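About Futano

Futano builds and tests control software for small robot arms that work at floor level. The company was started by Yuzhen Tang in a two-room unit on the Eberhard site and still runs from there, with a larger test area added on the ground floor. The staff now numbers eight. Most of them write software, and two look after the arms, mounts and wiring.

What we do

Our product is Jolora, a motion planning package for pick-up tasks in homes. It takes the position of an object and the position of a container, plans a path for the arm, and checks that path against furniture, rugs and cables. Jolora does not need a dedicated workcell. Customers install it on an arm they already own, run the calibration routine, and set the limits of travel.

We also do contract testing. A customer sends a gripper or a mount and we run it through a fixed series of 500 cycles in our own rooms. The report lists every stop, every missed grasp and the joint readings at the time. Short-run tests of 32 cycles are offered for early prototypes.

Visits and open days

Futano opens its test area to visitors each September. The last open day listed on this page was held on 24 Sep 2018, with 31 people booked in. Visitors came from local technical schools and from Bustside, our supplier for brackets and cable guides.

The day runs in a set order. There is a short talk on path planning, then a live run at the arm, then time for questions at the bench. Groups are kept small so that everyone can see the screen with the planned path as well as the arm itself. Visitors stand behind the marked line while the arm is powered - this applies to staff as well. Bags and coats stay in the front office.

Demonstrations use ordinary rooms and ordinary furnishings. A trade-show table with a black cloth hides most of the problems our customers write to us about.
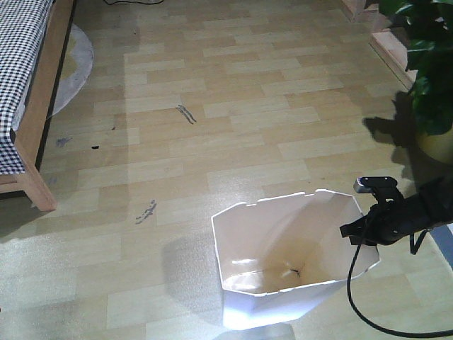
Container approach is the part of the demonstration that draws the most questions. The planner has to bring the gripper in close without touching the rim, and it works from a model of the container that is always simpler than the real one. An open white bin with angled walls and an uneven top edge is harder to model than a plain box, and with the gripper hovering right beside the rim, a small height error matters. Jolora lets the operator set the rim clearance separately from the general clearance, and we show both settings on request.

Schools and firms that want to attend should write to the office with the size of the group and a contact name. Private visits can be arranged outside the open day for customers with a test contract.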